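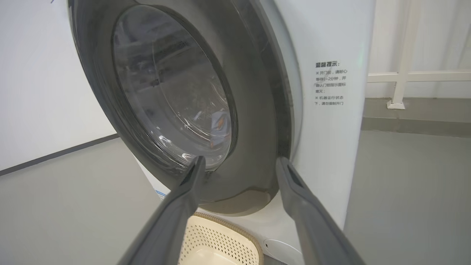 The Tondura shop wrote that the new waistbands sit better than the old ones and asked for more in the long sizes.

Progress report, Flimlow workwear skirts, 28 Sep 2021

Pedier has cut 2,000 skirts in the heavy cotton. Of these, 1,811 are sewn and packed. The rest are waiting on buckles from Papadopoulos.

We spent 280 dollars on replacement snaps, charged to the trim budget. The pocket pattern is final. Long sizes go to cutting next, with delivery planned for December.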